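Slide 1. Title. Leave it up while people find seats. Say hello, thank Kulard for the coffee.

Slide 2. Open with the question: who here has washed a pan lid in a bathroom? Wait for hands. There will be more than they'd like to admit.

My subject for the next quarter of an hour is the small basin that does every job in the flat. White, marble-patterned, chrome tap at the back, drain somewhere in the middle. The brochure shows it with one folded flannel. Pause for flannel.

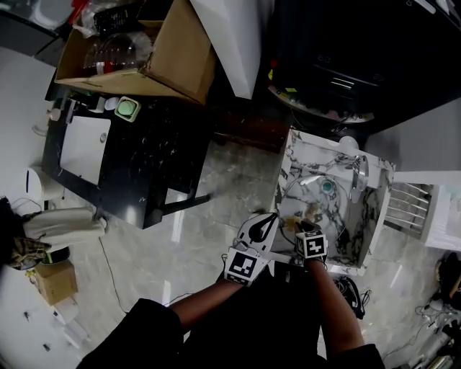

Slide 3. When Yu asked us to look at small flats in May, we kept a washing-up diary for 63 households. Nearly 900 entries, a good many of them about lids. Plates stack. Mugs can be ignored until Thursday's mugs run out - sorry, until all mugs run out. A lid has a knob, so it lies flat for no one.

Slide 4. The marble problem. Busy veining hides crumbs, hair and limescale, and that is why people buy it. It also hides whether you've finished cleaning. Plain white is a nag, but a truthful one. (Someone from Stokusano may object. Let them.)
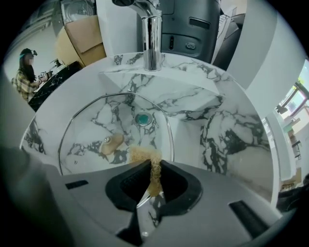
Slide 5. Glass lids, then. The glass takes 4 seconds. The rim and the screw in the knob take the rest of your evening. Old toothbrush, warm water, drop of washing-up liquid. Go round the rim once, turn it over, go round again. Dry under the knob or it will drip on your sock.

Slide 6. Vover's draining rack, 60 cm wide, for a ledge a third of that. Let the slide speak. Drink some water.

Slide 7. Questions. If asked about dishwashers, say we ran out of time.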